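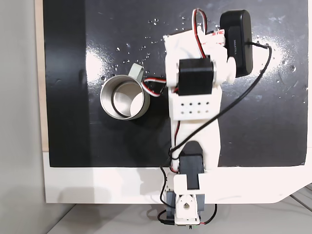
Slide 1 - Gloss, matt and what the meter reads

Notes for the Butbridge session, paint and finishes stream. Speaker: So-ying Huang. Running time 30 minutes, questions after. Start with the black surface and leave it up while people sit down.

Opening point: two panels can carry the same pigment at the same loading and still be judged as different colours. The difference is in the surface. A glossy black sends most of its reflected light off in one direction. A matt black scatters it, and some of that light reaches the eye wherever one stands, so the matt panel looks greyer.

Define terms before going on. Specular: mirror-like, angle out equals angle in. Diffuse: scattered. Haze: the milky spread close to the specular direction. Ask for hands on who measures haze at present.

Slide 2 - Angles

Three standard geometries: 20, 60 and 85 degrees. Measure at 60 first. If the reading is above 70 units, move to 20. If it is below 10, move to 85. Amos Lyons will ask about curved parts. Answer: the meter needs a flat area larger than its aperture, and a reading taken on a curve should not be reported.

Slide 3 - The Wuvstead panels

We coated 244 panels at Wuvstead, all black, one resin, four levels of matting agent. Half were rubbed down with 400 grit between coats and half were left alone. Pause here, the table is dense.

Read out only the top and bottom rows. Rubbing down made little difference to the 60 degree figure. It made a clear difference to haze. Darnell Pennington checked the readings on a second meter and the order of the panels did not change.

Slide 4 - Cleaning

Dust and finger grease lower the reading on high gloss and can raise it on matt. Wipe with a lint-free cloth, one direction, then wait a minute. Check the calibration tile before and after each batch - the tile gets dirty too. Drornberg keep theirs in a lidded box, which I would recommend.

Slide 5 - Writing the specification

State geometry, range, number of readings and position on the part. "Full gloss" on its own is not a specification. Show the Kiani drawing note as the good version. Skip the older note if time is short.

Questions to Yolanda Tillman for sample panels, to me for the raw data.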